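3.2 Storage and spreading of solid manure

The three holdings differed most in how they kept manure between mucking out and spreading. At Lirkero the heap stood on a concrete pad with low walls on the north and west sides. Motard had no pad, and manure was tipped straight on to the headland of whichever field was next in the rotation. Presusik used both methods, with a small pad by the stable for the winter months and field heaps from spring onwards. All of them kept horses and beef cattle together, and all bedded on straw bought from neighbouring arable land.

Heaps were turned with a front loader. We asked each holding to turn at the same interval, but this was only kept to at Lirkero. At Motard the loader was shared with another farm and was often away when the turning was due. The records from Presusik are complete except for February, when the track to the lower yard was frozen hard and then flooded. We have left that month out of the comparison for all three sites.

Temperatures were read with a long-stemmed probe pushed in at the middle of each heap, at a depth of 50 cm. Readings near the surface followed the weather too closely to be of much use and are not reported. The walled heap stayed warmer than the open ones through the winter — the difference was largest in windy spells — and the straw in it had broken down further by the time it was loaded. Field heaps kept a crust of dry, almost unchanged bedding on the outside, which the spreader threw out in clumps.
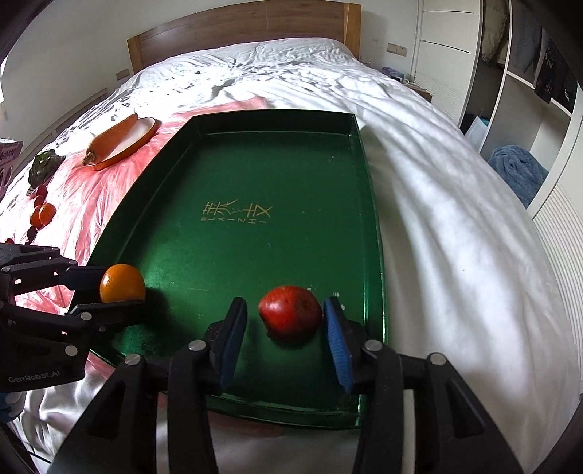 Figure 3

Spreading was done with the machines already on the farms. Presusik and Motard each had a rear-discharge spreader pulled by a tractor, and Lirkero hired a contractor with a larger side-discharge machine. The target rate was 25 tonnes per hectare on grass and 20 on the stubble plots. To check the rate we laid plastic sheets across the line of travel and weighed what landed on them. The two farm spreaders put down too much behind the tractor and too little at the edges. Closer passes helped, but took more fuel and left more wheel marks on the softer ground.

Labour is harder to set out in a table. The Tuominen method, which we followed for the yard work, counts only the time spent loading, hauling and turning. It leaves out repairs, and repairs took up a good part of the season. A floor chain broke at Motard with the spreader full, and the load had to be forked off by hand before the chain could be reached. We have therefore given repair time in a column of its own.

None of the holdings weighed the manure as it left the stable, so the amounts going into the heaps are worked out from the number of loader buckets. The bucket at Presusik was changed for a wider one partway through the trial, and the earlier figures for that site have been adjusted to match. Losses during storage should be read with this in mind. Nutrient content at spreading was measured directly and is dealt with in the next section.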